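The Long Life of Small Things

Repair is returning to the high street, though slowly and in forms that earlier generations of tradespeople might not recognise. Across several districts served by the Akero Trust, premises that once held shoe menders and clock shops are being let again, at reduced rents, to people who mend household goods for a living. The Trust's annual review, published on October 11, 2022, sets out what has been learned from the first full year of the scheme and where its limits lie.

The principle is simple. A tenant receives a fixed term of 3 years, a shared stockroom and access to a part-time bookkeeper. In return, the tenant agrees to publish prices in the window and to take on one trainee. The Trust provided each new business with a starting grant of £2250, most of which was spent on hand tools, storage and insurance.

Demand has not followed the pattern that was expected. The original plan gave the most space to furniture and clothing. By July it was clear that customers were bringing in small electrical goods and items of office equipment in far greater number, and that many of these had failed through the wear of a single switch, hinge or cable. Melina Lazaridis, who manages the Trokach Street premises, has since moved two benches from upholstery to general work.

"People are often embarrassed to ask," she said. "They have been told that a thing at this price is not worth mending. We look at it first and discuss the price afterwards."

The matter of price remains the most difficult. A repair that takes 50 minutes must carry the cost of those minutes, and for many cheap goods this comes close to the cost of buying new. Bongani Naidoo, who advises the Trust on training, argues that the comparison is a poor one. New goods bear none of the cost of their disposal, he notes, while the mender pays for every box of waste that leaves the shop.

Spare parts present a second obstacle. Some makers supply them readily. Others sell only complete assemblies, or withdraw parts within a short time of a model's release. Several tenants now keep a common store of screws, feet, springs and connecting leads taken from goods beyond saving, sorted by size and labelled by hand. Chrysoula Makris, a former librarian, drew up the catalogue.

Desks and their contents account for a growing share of enquiries — a result, the review suggests, of more people working at home. 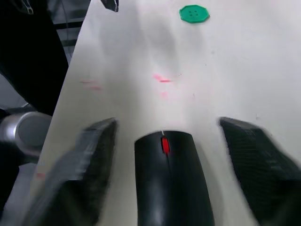
A computer mouse on a white tabletop.
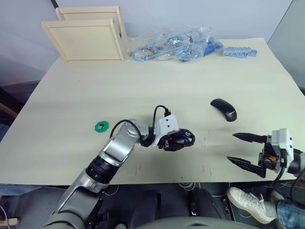
The review makes a number of recommendations for the coming year. It asks that the rent reduction be extended to a second term where a trainee has completed the full course, and that local authorities record repaired goods separately from those sent for recycling. It also proposes a common form of guarantee, so that a customer who has moved from one district to another may return an item to any tenant in the scheme.

Not all tenants support the last of these. Iraklis Dimitriou, who mends lamps and radios, has told the Trust that he would be reluctant to answer for work he had not carried out. A trial of the guarantee will therefore be confined to two premises, and its terms will be settled with the tenants concerned before any wider use is considered.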